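**Let the robotics club do the boring-looking tasks**

I have been helping with the after-school robotics club at Girnmont for three years now, and every August the same talk comes up: which competition do we enter? Last time we didn't enter one. The students built a two-arm cell, called it Zenddale, and spent the season teaching it to arrange flowers. I think it was the best season we've had, and I'd like more clubs to try something like it.

Let me say first that I love competitions! The noise, the pit tables, somebody running down a hall with a battery. But a match lasts a couple of minutes and the robot has to be good at throwing or stacking whatever the rule book says that year. When the season is over the machine goes on a shelf and so, very often, does everything the kids figured out. I have a closet full of those machines.

Flowers are a different sort of problem. A stem is long and thin, and if you pick it up near the bloom the other end swings off somewhere you didn't plan for. Leaves catch on each other. Grab one out of a bunch and you may get its neighbor too. Then the thing has to go into the mouth of a vase that already has other stems in it. A ten-year-old can do this without thinking, and it kept a room of very bright sixteen-year-olds busy for months.

They use artificial flowers, and the setup has one arm that can go into the pile while the other works near the vase. Deciding which arm does what, and when they should stay out of each other's way, led to the loudest arguments I have heard in that room. Good arguments, too – people drew things on the board and changed their minds. 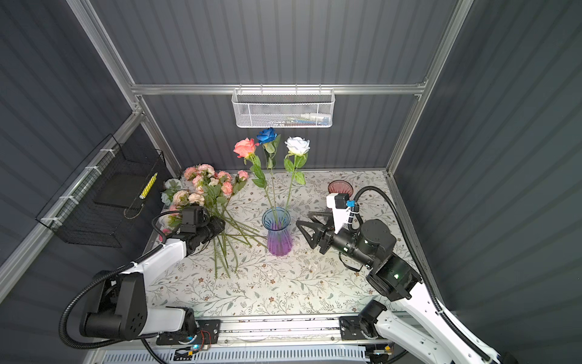 Eirini Xenos thinks I'm too quick to wave the competitions off, and wrote back to my first draft that a deadline and a rival team teach kids to finish things, which a flower project with no end date never will. She'd rather see the arms entered somewhere, even if the task is dull.

I take the point about finishing. We did drift a bit over the winter. What helped was a goal the students set themselves: 300 recorded tries, each one with a note on how it went, before they were allowed to change the gripper fingers again. (They had changed them a lot.) Inna Holovko kept the notes, and they're wonderful reading. "Got two. Wanted one." "Leaf." Just that, "Leaf," and everyone in the club knew what it meant.

Those notes are the part I'd fight for. The club has 26 members, and in a competition year maybe a handful touch the code while the rest make banners and hold wrenches. With this project a new student could sit down, run a try, write what happened and be useful on the first afternoon! Tiina Halonen joined knowing nothing about arms at all, and by spring she was the one telling the rest of us why a grasp high on the stem was a bad idea.

The next group wants to go for 1000 tries, and they want to add a second vase. I've told them yes to both.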